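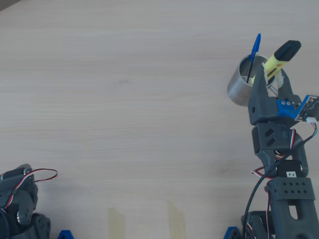

Refinishing a desk top, oil or water-based poly?

plevimura117
I stripped my old desk top last weekend and I'm down to bare wood. It's pale, pretty fine grain, and I'd like to keep it that way. The last finish went orange after a couple of years near the window. I have a can of Clorinside water-based in matte and a small tin of hardwax oil. Which would you use?

sandblock_19
Water-based, three coats. Oil looks nicer on day one but it will warm up the color, and you said you don't want that.

trestero
Disagree. Poly on a desk wears through where your wrists sit, and then you have to sand the whole top again. With oil you rub a little on the bad spot and go back to work. Mine has had six years of daily use.

sandblock_19
Six years and how many re-coats? I did mine once in September and haven't touched it.

trestero
Once a year, takes me 20 minutes. I don't mind it.
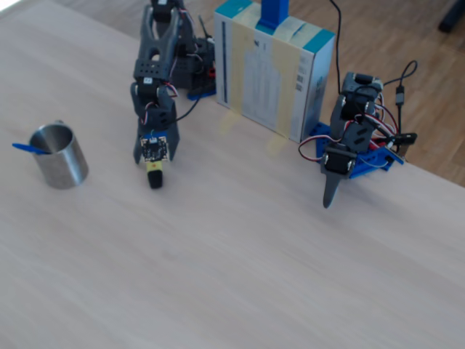
hsueh_woodpile
What grit should the bare wood be sanded to before the first coat?
Stop at 180 for water-based poly, or 150 if you go with oil. Any finer and the oil won't soak in much.

plevimura117
I went to 220 already. Is that a problem?

hsueh_woodpile
For the poly it's fine. For oil I'd go back over it by hand with 150, along the grain.

sandblock_19
Also wipe it with a damp cloth first and let it dry — the grain stands up and you knock it down once. Otherwise the first coat feels like a cat's tongue.

trestero
I skip that step and have never had trouble, but I don't use water-based.

plevimura117
OK, going with the poly. I'll do a test patch on the underside tonight.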